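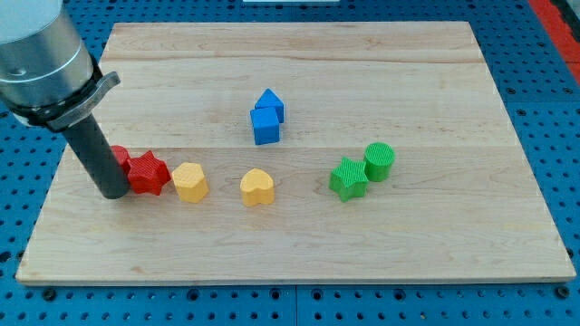
4.2 Setting out the sorting board

1. Lay the wooden board flat on the perforated work surface. Leave part of the surface clear on all four sides.

2. Place the blocks on the board, keeping those of one color near each other. Blocks may stand close together.

3. Turn the heart block so that its notch faces the near edge.

Note: The Skorkell board is 30 mm thick. Thinner boards need the 6 mm spacer.

Caution: Do not stack blocks. Maximum load on the board is 600 g.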